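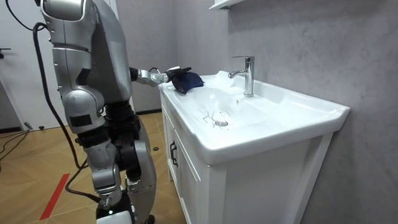
A cloth on the rim of the basin.

Clametti Skincare: Questions and Answers

Search the help pages Enter keyword Go

Which cleanser should I start with?

If your skin is dry or gets tight after washing, start with the Sunero cream cleanser. If it is oily by lunchtime, the Oei gel is the better choice. Both take off everyday make-up. Neither is made for heavy waterproof mascara, so use a separate eye make-up remover for that first.

Do I need to use a cleanser in the morning?

Not everyone does. If you put on a night balm, a quick wash helps your day cream sit properly. If you went to bed with bare skin, lukewarm water is often enough.

How much should I use?

For the cream, a blob the size of a hazelnut. For the gel, 2 pumps. Using more will empty the bottle faster and make it harder to rinse.

Can I use the gel around my eyes?

We don't recommend it. The cream can go over closed lids. If either gets in your eyes, rinse with plenty of clean water, and see a pharmacist or doctor if they stay sore.

Are the products scented?

The gel has a light cucumber scent. The cream and the Kasora night balm have no added perfume, though the balm smells slightly of the oils in it.

My night balm has gone grainy. Is it off?

Probably not. Balms can turn grainy if they get warm and then cool slowly, for example in a parcel in May or on a sunny windowsill. Warm a little between your fingers and it should melt as usual. If the smell or colour has changed, stop using it and write to us with the batch code from the base of the jar.

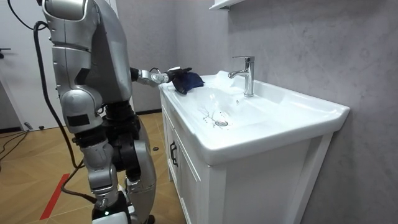 By the bathroom sink.

Do you do a patch test kit?

Yes. It has small sachets of all three products. Put a little on the inside of your arm, leave it for a day and check for redness or itching before using it on your face. Saron Fikre looks after the kits and can tell you which are in stock.

What sizes are there?

The gel comes in a 227 ml pump bottle and the cream in a tube of the same size. The balm is sold in a 65 ml jar. There is no travel size of the balm at the moment.

Can I refill my bottle?

The gel pump bottle can be refilled from a pouch. Rinse it, let it dry fully with the pump out, then pour. Please don't top up a half-full bottle, and don't put the cream in it, as it is too thick for the pump.

Can I return something I have opened?

If it caused a reaction or arrived faulty, yes. If you simply changed your mind, we can only take back sealed products. Email Ruoxi Peng on the returns desk before you post anything, and put your order number in the subject line.

Do I get anything for points?

You can swap 4000 points for a full-size cleanser. Points can't be used towards postage or gift cards.

Who do I contact about a shop order?

Shabani Waweru deals with salons and shops. Orders in by 2 pm are packed the same afternoon.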